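What Is a Glaze?

Have you ever wondered why a cup made of clay does not turn to mud when you pour a drink into it? Part of the answer is heat, and part of it is glaze.

Clay comes out of the ground. It is made of very tiny bits of rock that have been worn down by rain, rivers and ice over a very long time. When clay is damp, the bits slide past each other, so you can squeeze it and roll it. When it dries, it gets hard, but it is still weak. If you dropped a dried clay cup into a bucket of water, it would fall apart.

Into the kiln

To make clay strong, potters bake it in a special oven called a kiln (many people say "kil" and some say "kiln"). A kiln gets much hotter than the oven in your kitchen. The heat changes the clay for good. It can never go back to being mud.

Most pots go into the kiln twice. The first baking is called the bisque firing. After it, the pot is hard but full of holes too small to see. Water can soak into the holes, the same way it soaks into a brick.

Adding the glaze

Glaze is a mix of powdered minerals and water. It looks a bit like thin pancake batter. The potter dips the pot in it, pours it on or uses a brush. The pot drinks up the water and the powder stays behind on the outside.

Then comes the second firing. The powder melts and turns into a thin coat of glass. The glass fills the tiny holes and sticks tightly to the clay.

Glazes can be shiny, like a wet stone, or dull, like an eggshell. A dull glaze is called matte. A potter can also use one color on the outside of a mug and another on the inside.
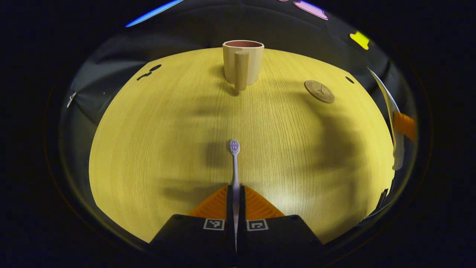

A cream-colored mug with a reddish-brown inside.

Where do the colors come from?

The colors come from metals. Iron can make brown, yellow, black or even a soft green. Copper often makes green, but it can turn red if there is very little air in the kiln. Cobalt makes blue.

The color of a glaze in the bucket can fool you. A pink glaze may come out blue. Potters make small test tiles so they can see what each glaze will do before they use it on a pot they care about.

Sun-ja Yeom teaches pottery to children at the Brerel studio. She keeps 218 test tiles on a wall, each with a number on the back. "Tile 11 was supposed to be white," she says. "It came out gray with spots. I use it all the time now."

Why is the bottom bare?

Turn over a mug at home. You may find a ring of plain clay with no glaze on it. Melted glaze is sticky. If it touched the kiln shelf, the mug would be stuck there when it cooled. Potters wipe the bottom clean with a damp sponge before the second firing.

Words to know

Bisque - clay that has been fired once
Glaze - a coat of glass on a pot
Kiln - a very hot oven for clay
Matte - not shiny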